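**Re: [floor-talk] What happens to the packing benches?**

21 Aug 2018

Hello all, and thanks to everyone who wrote back over the past while. I've read the lot, some of it twice, and I'm sorry to be slow in answering (the Plenden order ate most of my evenings, as those of you on the late shift will know all too well!).

I'll start with the message that stirred most of this up:

> I've been on the benches at Evby for nine years and I don't mind learning something new. What bothers me is hearing about it from a supplier's brochure. Are we teaching these Grondix arms to do our jobs and then going home? And who decides how fast they run? My wrists would be glad of a rest, but my wages wouldn't.
>
> Kofi Nutsugah

Kofi, that's a fair set of questions and I'd rather answer them here in front of everybody than in the corridor.

Nobody's hours are being cut this year. I have that in writing from upstairs and there's a copy pinned up in the lunch room. Next year I can't speak for, and I won't pretend to. What I can say is that the first arms are meant for the small-parts line, where we shift 2,000 pieces on a heavy day and where most of the sore hands come from. The benches at the far end stay as they are for now.

As for the teaching, yes, it is us doing it. We pick things up with the hand-held grippers, the movements get recorded, and the arms are trained from that. I had a go myself and I was hopeless, whereas the people who've packed for years were neat and quick at it from the start. That's a skill and it ought to be paid as one, so I've asked for the higher rate for any hour spent on the grippers. I'm still waiting on an answer.

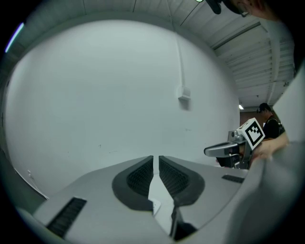 ## Things I'd like your thoughts on

- **Turns on the grippers.** Two hours at a stretch is too long for my liking. I'd favour 40 minutes and then a swap, but those of you doing it will know better than me.
- **Speed of the line.** Fang (the new scheduling program, for anyone who has managed to avoid it) sets the pace by itself at the moment. I want a person on the floor to be able to slow it down without having to ring anyone.
- **Names on recordings.** Some of you would like yours left off, and I've passed that along.

Reply to the list if you're comfortable doing so, or write to me on my own if you'd rather. And Kofi, come and find me at tea break, I owe you a proper chat about the wrists as well.

Warm regards to you all,
Your floor rep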